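The Lukisville bench kit — mat, mounts and the bits that keep a two-armed cell happy

I've been looking after two-armed handling cells for long enough to have strong feelings about cable ties, so when people ask me what they should buy to go with one, I tend to go on a bit. Sorry in advance! This page covers the Lukisville bench kit, which we put together at Zollis for anyone running a pair of arms with jointed hands over an ordinary table. We've used detergent bottles as our test load for ages now, and I still think they're hard to beat. They're slippery and bulgy, and the neck is never quite where you want it. 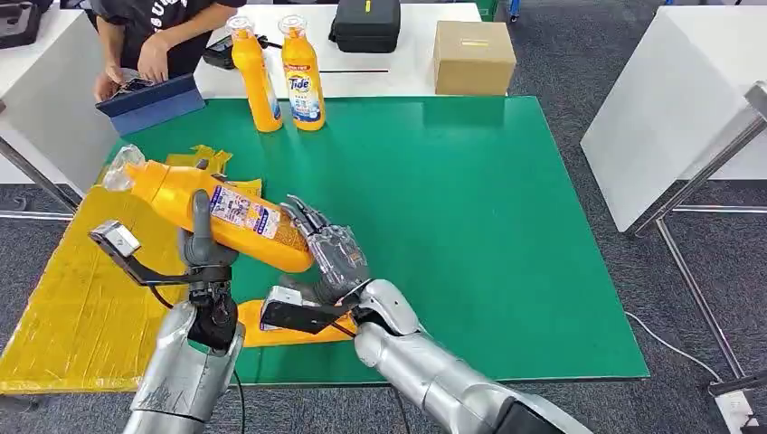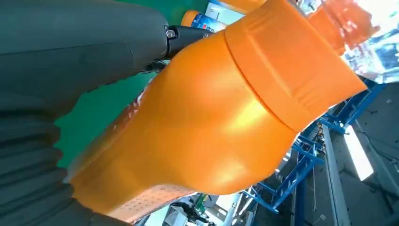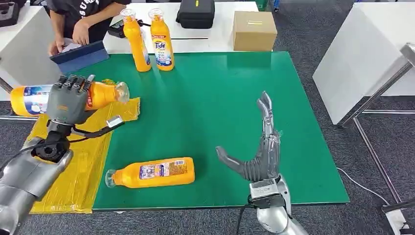 Bottle handling over the green mat, with a close view from the wrist in the middle.

What's in the kit

You get the green mat, a wrist bracket for each arm, 20 reusable cable straps, a roll of low-tack tape, a hex key set and the printed setup card. The arms, hands and sensors aren't included (people do ask), and neither is the table.

The mat

I like a big plain mat. It gives the head camera one flat colour to look at and it gives me an edge to line things up with. Lay it out the night before if it's been rolled up, as the corners take a while to settle. A damp cloth is all it wants. Please don't use spray polish — I did once, in April, and everything skated about for a week.

If you lay plastic sheet near the mat, check it at the start of each shift. Crinkly sheet creeps, and a raised fold will catch a fingertip sooner or later.

Fitting the wrist brackets

Do this with the power off and the arm resting low. Slide the band on, get the bracket pointing the way you want, then nip the bolt up by hand before you go near it with the key. Quarter turns after that! You want it snug enough that you can't twist it with two fingers.

Then move the wrist through its whole range by hand, slowly, and watch the bracket against the bottle and the mat. It's easy to set it up beautifully with the hand open in mid-air and forget how low the wrist goes when it's holding something on its side. If it touches, turn the bracket and try again. The recommended gap is 70 mm from the bracket to the nearest thing it could hit, which sounds like loads until you put a bottle in the way.

Cables

Leave a loop at the wrist. A proper one, bigger than looks tidy. Most of the faults I get called out for are a cable that somebody has pulled neat and tight, and then the wrist turns and the plug works its way out. Strap it on the forearm side, let it hang, and run your hand along it every so often to feel for flat spots.

Looking after the hands

Wipe the fingers down after a session with bottles, as labels and film leave a sticky trace that you'll feel before you see. Open and close each finger separately and listen. A dry joint has a little tick to it. Scuffs on a forearm casing don't bother me, but a scratch that runs across a joint housing is worth a proper look.

Check the bracket bolts after the first 2 hours of running, then weekly.

Spares and ordering

Straps and tape are sold separately. Brackets come singly or as a pair, and the older Acharya pattern still fits, though you'll need the thinner band. Log in to the User area of the site for the setup card in large print, or ask for Fionnuala Keogh in spares — that's me — and tell me which wrist you've got. A photo of it helps enormously.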